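Search the notebook Search Go

Bench notebook: the Harell open day
10 April 2020
4 min read
Print this page | E-mail this entry

Writing this up while it's fresh, mostly for me and for Vlasta, who wants to know if we can run the same thing for our own visitors in September.

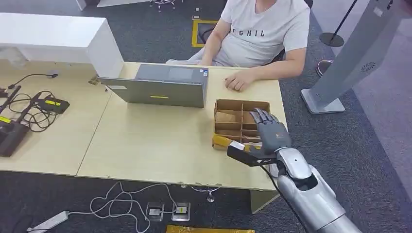 So the Harell people let us sit in on the whole demo, setup included, and I liked the setup part best! Everything ran off an ordinary desk on carpet. One person at a laptop, a cardboard tray with dividers, and the humanoid hand going in and out of the little compartments. I'd pictured a cage and a big red light. What they had was stanchions and floor tape, and the visitors stayed put behind them with hardly any telling.

The task is called Pakzad in their schedule (the name of the parts tray routine, not a person, I had to ask). The hand goes to the box, takes hold of a part, lifts it clear and sets it down again. Their log for the week had 300 tries on it and 299 marked good. I asked about the missing one and got a grin and a long story about a cable tie. I'd still like to see how they score a "good," because a pick that bumps the divider and gets there anyway would be a fail on our sheet.

Things I want to steal:

- The cardboard. We paid 82 dollars for the molded tray and it slides all over the bench. Cardboard gives a bit when a finger brushes it, and if you crush one you cut another.
- Keeping the operator seated right across from the hand. Visitors look at the hand, then at the operator, then back again, and they start asking good questions.
- A mic on the desk. Our last talk was me shouting over the fans.

Things I'm less sure of: the cables. There were black ones looped all over the desktop and white ones running across the carpet to the floor outlets, and I stepped very carefully all afternoon. If we do this with a school group I want covers on every run, no arguments (Vlasta, that's a line in the budget, sorry).

The grip itself is slow. Slower than our Fatmont two-finger by a lot, but the fingers curl over the part so nicely that people went quiet watching it. A kid near me asked if it could tie shoes. Answer from the desk: not yet, ask again next year.

I also got a few minutes on the Plukar software. You nudge the wrist in small steps and it saves each pose, and the list on their machine was up to 800 poses, with names like "box3 newer" and "box3 newer USE THIS." Made me feel a lot better about our own folders.

To do:
- cut two cardboard trays to the size of our parts bins, try both with the Fatmont
- ask Harell for their scoring sheet
- price cable covers and a desk mic
- Vlasta Dimitriou to call them about a loan for September, she has the contact card

Parking was terrible, by the way. Use the back lot.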